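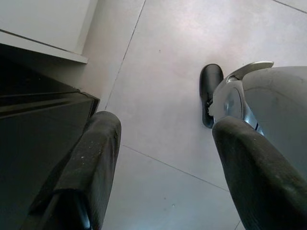 The fridge is where most of them slow down. Wilfredo Tolentino has spent 14 months putting household robots through ordinary jobs in ordinary homes, and he says he can usually tell within the first shelf how the day will go.

Tolentino runs the trials program at Skurkero, which tests machines for companies that would like to sell them to families. The chores list is short: put groceries away, clear and wipe a table, sweep a kitchen floor, bring someone a drink. A machine gets 11 tries at each, and a person has to be able to sit down afterward and call the job done.

Tidying on open floor is the easy end. Hard tile, good light and a wide path suit a two-fingered gripper well enough. Trouble starts in the narrow places people use for storage without thinking about it.
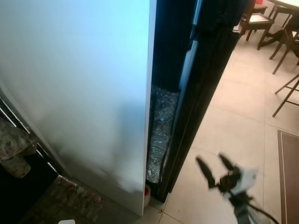 A bottle stored low in a gap beside a white panel asks for a reach that most arms can't make without bumping something. A ten-year-old would crouch and turn a wrist. The robot has to plan its way in, and it often backs off and tries again from the same side.

Dreltance, one of the firms in the current round, has trained its software on 1000 hours of kitchen work. It handles boxes and jars with lids. Soft packaging is another matter. A snack bag changes shape when it's pinched, and a full shelf leaves little room for fingers.

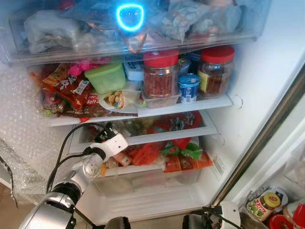 "People keep their fridges full," Tolentino says. "You can't ask them to live like a showroom so the robot can find the yogurt."

His own scoring puts fridge work well behind table work. Malabanan, a smaller outfit, has stopped attempting it for now and is concentrating on surfaces: pick up the bowl, move the phone, wipe, put everything back where it was.
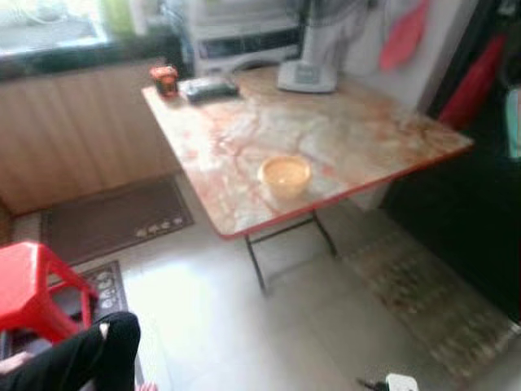 Even that takes a while. The quickest table clear in the current round took 4 minutes, wiping included. Starnine, which leases cleaning equipment to hotels, looked at the numbers and decided to wait another year before ordering.

The next round of home trials starts in January.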